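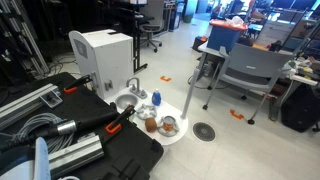 Birel Play Kitchen Unit
Item no. 407
Supplier: Skamwood

Freestanding toy kitchen with a tall cabinet tower and a round countertop. Finish: white, with a gray recessed panel on the tower.

Sink: small gray basin, chrome faucet, two handles.
Stove: two star-shaped burner grates in white.
Tower: rounded top.
Units in stock: 40

Accessories are sold separately. Toy pots, bottles and play food are listed under Conen Accessories and may differ in color from those photographed.

Assembly
The tower and countertop ship in separate cartons – check both against the packing list before starting. Attach the countertop with the bolts provided and tighten by hand first. Place the unit on a level floor. Do not connect the faucet to a water supply.

Care
Wipe with a damp cloth and mild soap. Do not use abrasive pads on the faucet. Check all bolts every December.

Warranty: 5 years on the cabinet – accessories excluded.
Spare parts: contact Theresia Tanner, Parts Desk, and quote the item number.
Page updated August 16, 2021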